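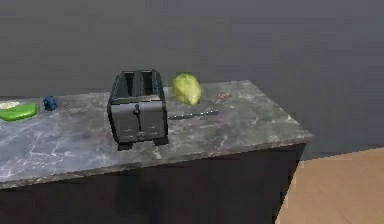
La revisión 2 de la guía interna de ensayos de manipulación en simulación entra en vigor en junio de 2025 y sustituye al texto de marzo. Afecta a los equipos de Lurkeck y Valtness que validan políticas de agarre en cocinas virtuales. El cambio principal está en el apartado de composición de la escena, que hasta ahora solo pedía «objetos domésticos variados» y se prestaba a lecturas muy distintas. En adelante, cada escena debe declarar un objeto voluminoso y rígido, uno deformable o de contorno irregular y uno delgado de bajo contraste con el soporte. La tostadora gris oscuro, la lechuga y el cuchillo tendido sobre el mármol gris cumplen los tres requisitos; el cuchillo es el caso más exigente, porque se confunde en parte con la piedra. La distribución de los objetos se registra antes de cada serie y no se modifica entre repeticiones.

**Semillas y repeticiones.** Cada configuración se ejecuta 15 veces con semillas consecutivas, anotadas en la ficha de ensayo. No se admite descartar una ejecución por «comportamiento anómalo» sin adjuntar el registro completo. Si el motor de física aborta, la ejecución se marca como no válida y se repite con la misma semilla; si vuelve a abortar, se comunica al responsable de la escena y la serie queda en suspenso.

**Cámaras.** Se exigen como mínimo dos vistas por ensayo: una fija, que abarque la superficie de trabajo, y otra próxima al efector final. La vista próxima se evalúa con los mismos criterios de integridad que la fija, aunque durante parte de la trayectoria no contenga ningún objeto manipulable.
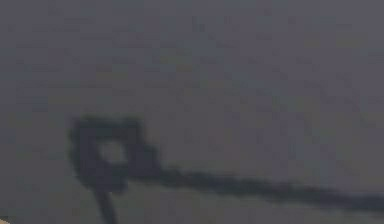 Los fotogramas sin objeto útil se conservan en el registro. La versión anterior permitía filtrarlos para ahorrar espacio, y Hiu-tung Mok detectó en la auditoría interna que 54 ficheros habían perdido la correspondencia temporal con las lecturas articulares. La recomendación pasa por tanto a ser obligación – ningún filtrado antes del archivo, cualquier recorte después y sobre copia.

**Sombras e iluminación.** Las sombras proyectadas por el propio brazo se mantienen activas en las series de validación. Pueden desactivarse en las de depuración, siempre que la ficha lo indique en el campo correspondiente. No se comparan resultados obtenidos con configuraciones de iluminación distintas, ni siquiera a título orientativo.

**Criterio de éxito.** Se define por el estado final del objeto en el simulador y no por inspección visual del vídeo. El umbral de desplazamiento se fija por escena y se congela antes de la primera ejecución. El procedimiento heredado de 2006, que puntuaba el agarre según la apreciación del operador, queda derogado también para las series de comparación histórica.

Los ensayos abiertos con la edición de marzo pueden cerrarse conforme a ella si ya han completado roughly la mitad de las ejecuciones. Los demás se reinician con la ficha nueva. Las dudas sobre la herramienta de registro Stevia se dirigen a Ya-wen Lui, que mantiene también la plantilla de la ficha y la tabla de equivalencias entre ambas ediciones.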